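Minutes of the Titau desktop client catch-up, Jul 10, 2021
Written up by Valdemar Lykkegaard
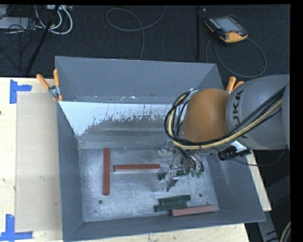

Who was there

Me (taking notes, so blame me for the spelling), both of the Claleck people, the two testers, and Nørgaard's office on the phone for the first half. The line from Nørgaard kept dropping, so if something you said isn't in here, send me a message and I'll add it.

Left over from April

The docking toolbar is finished and merged, hooray! The font scaling bug is still open. I said in April I'd look at it and I didn't, so it stays with me. The old splash screen has gone and I don't think a single customer has written in to ask for it back.

The settings window

This took most of the meeting, so bear with me. The settings window is still built on one enormous grid, with 40 rows typed in by hand, and every time we add an option in the middle somebody has to go down the whole file bumping up row numbers. I did it myself for the export options and got it wrong twice (the "Remember my folder" tick box ended up on top of the language list, lovely).

Claleck's suggestion is to split the window into 7 separate pages, each one its own user control, with a list down the left to pick between them. Inside each page we'd use a small two-column grid with the rows set to Auto and leave the labels to share a width through a shared size group, so that they line up even when the German text comes in twice as long. I was a bit doubtful about shared sizes, having been stung when the group name was set but the scope wasn't switched on in the parent. They showed it working on their laptop and it looked very nice, so I've come round.

Nørgaard asked if the window could still open at the size the user left it. Yes, it can, that part isn't changing. They also asked for the OK and Cancel buttons to stay put at the bottom when the page scrolls. We had a bit of back and forth over this one. At the moment the buttons sit inside the scroll viewer with everything else, and they shouldn't. We agreed on a dock panel for the outside, buttons docked to the bottom first, then the scroll viewer filling what's left. The order matters, I always forget that the last child gets the leftovers.

Agreed: go ahead with the pages. Claleck does the first 4, I do the rest.

Resizing is slow

The testers have found that dragging the edge of the main window gets really jerky once a big project is open. It turns up on both of their machines. My guess is the thumbnail strip, where we swapped in a wrap panel and lost the virtualising that the old list had, so every thumbnail gets measured on every drag. One of the testers thinks it's the drop shadows. We could both be right! I'll make a build with the shadows off and another with the old list back in, and they'll try the same project in each.

Resatent theme pack

Short one. The new Resatent theme pack overrides the button padding, and some of our narrower dialogs now chop the end off the word "Continue". We talked about pinning the padding ourselves but I'd much prefer to take the fixed widths off the buttons and give them a minimum width instead, then they can grow if they want to. Everybody was fine with that. Claleck pointed out that the colour picker has the same trouble and I've added it to the list.

Keyboard order

We ran out of time, really. Tab order in the import dialog jumps from the file name to Help and then back up again. It'll probably sort itself out once the panels are nested properly, as the controls will then be in a sensible order in the markup, so we're leaving it until the settings work is in.

To do

Claleck: first four settings pages, colour picker widths
Me: remaining settings pages, font scaling (yes, really this time), the two test builds
Testers: resize check on both builds, then a look through the dialogs in German
Nørgaard: send over the list of options they'd like hidden from ordinary users

Next meeting is once the first pages are in. I'll send a note round with the time.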